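GFCI breaker trips at random on one shared circuit, no single device at fault
4 min read

Clotilde Lecomte

We have a ground-floor unit in Verkcombe, 794 square feet, with a Demis panel that was replaced in May. The circuit along the long wall is 20 A on a GFCI breaker, 12 AWG, and the run to the last receptacle is 100 feet. Since the panel was changed, this breaker has tripped at irregular times. Sometimes it holds for a week. Sometimes it trips twice before lunch, usually with nobody having just switched anything on.

What I have done so far:

Plugged in each load alone and left it for a day. No trips.
Checked the load current at the panel. It never went above 11 A.
Swapped the breaker for a new one of the same model. No change.
Opened every receptacle box on the circuit. Terminals tight, no discoloration, no ground touching neutral.

The loads are desktop computers, monitors, a number of bench power supplies and a small dehumidifier. Most of it goes through power strips. 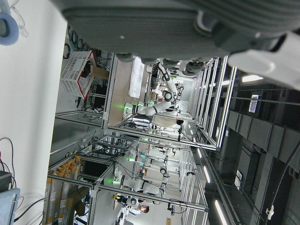 Black wiring along the underside of the aluminum frame.

The electrician who fitted the panel says the circuit tests good and the fault must be in something plugged into it. I can't find the something. Is there a method for this that doesn't involve unplugging everything for a month? I would also like to know if a plain breaker is allowed here. The old panel had one and it never tripped.

Vasilică Ciobanu

I would stop looking for one bad device. What you describe is a normal result of added-up leakage.

A GFCI compares the current going out on the hot conductor with the current returning on the neutral. A Class A unit, the kind used for protecting people, must trip when the difference reaches 6 mA and must not trip below 4 mA. It has no interest in total load, so your 11 A reading says nothing either way.

Almost every switching power supply has a line filter at its input. The filter has small capacitors from hot and neutral to ground, and they pass a little current to ground all the time. That is by design. One desktop computer may leak a few tenths of a milliamp up to 1 mA or more. Put several on one circuit, add the monitors and the bench supplies, and the standing leakage can sit at 3 or 4 mA with nothing broken anywhere. After that any small disturbance is enough: a compressor starting, a switching transient from the utility, or a damp morning.

This also explains why each load passed when you ran it alone. The test was valid for each load and told you nothing about the sum.

The long run contributes too, though less. Cable has capacitance between hot and ground along its whole length. At 100 feet it is small, but it is not zero, and every extension cord adds to it.

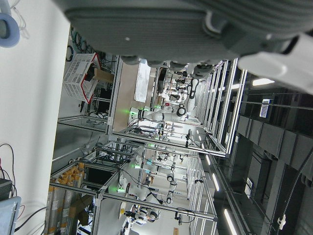 To put a number on it you need a leakage clamp meter, meaning one that resolves 0.01 mA. An ordinary clamp meter will read zero and mislead you. I use a Stuvari, but any true leakage type will do. The measurement goes like this.

1. At the panel, clamp hot and neutral of the circuit together, leaving the ground conductor outside the jaws. The load current cancels and what remains is the leakage. The panel cover has to come off for this, so have the electrician do it if you are not qualified.

2. Write down the reading with everything connected and running. If it is above 2.5 mA, you have your explanation. Below 1 mA, look at the dehumidifier and at moisture instead.

3. Unplug one power strip at a time, not one device at a time, and note the reading after each. The strips that produce the largest drops are the ones to move.

4. Plug everything back in and repeat the reading with the dehumidifier compressor running. A heating element or an old compressor can leak only in one part of its cycle. A meter with a max-hold function catches this.

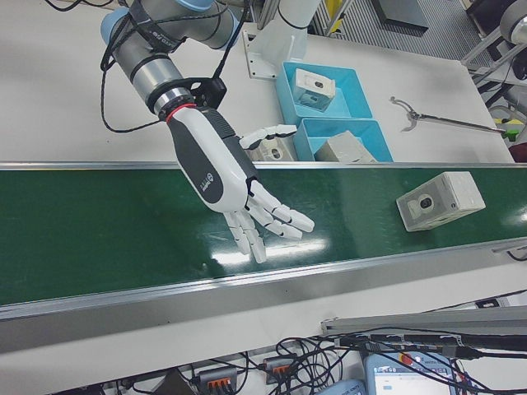

5. Move the strips with the most leakage to another circuit until the standing figure is under 2 mA. Then leave it alone for a couple of weeks before changing anything else.

Step 3 assumes each strip goes straight into a wall receptacle. If strips are plugged into other strips, correct that first. It is against the strip's instructions and it makes the readings hard to assign.

On the plain breaker: I can't answer for your building. It depends on the type of space, the receptacle locations and which edition of the code your local office enforces. Ask the inspector. "The old one never tripped" will not help your case, as the old one had no means of detecting the condition.

One correction to your notes. Looking in the boxes does not rule out a neutral-to-ground contact. It can be inside a strip or a device. With the breaker off, its neutral pigtail and the circuit neutral disconnected from the panel, and all loads unplugged, resistance from the circuit neutral to ground should read open. Then plug the loads back in one by one and watch for it to drop.

Pacita Saludo

Had the same thing, it was the dehumidifier. Ran fine alone for days. Put in a new one and no trips after that. Try it before you buy a meter.

Xiaoqing Du

Agree with Vasilică on the sum. Two additions.

Surge strips are worth checking on their own. Many have varistors from line to ground, and these leak more as they age. A strip with nothing plugged into it can still show a reading. I took one out of service that leaked 1.4 mA by itself. If yours are old, measure them empty.

Also ask the electrician whether the circuit shares a neutral with its neighbor. In older wiring two circuits on opposite legs sometimes use one neutral. A single-pole GFCI breaker will not work properly with that arrangement, because part of the return current belongs to the other circuit. It normally trips as soon as there is load on the other side, so with your pattern I think it is unlikely, but a neutral joined by mistake in a far box can be loaded only some of the time. The fix is a two-pole GFCI breaker or separate neutrals, depending on what is in the wall.

Clotilde Lecomte

Thank you. The electrician is bringing a leakage meter on Tuesday and will check the neutral at the same visit. Two of the strips were plugged into other strips. Both are now on the wall, and I will post the readings by strip when I have them.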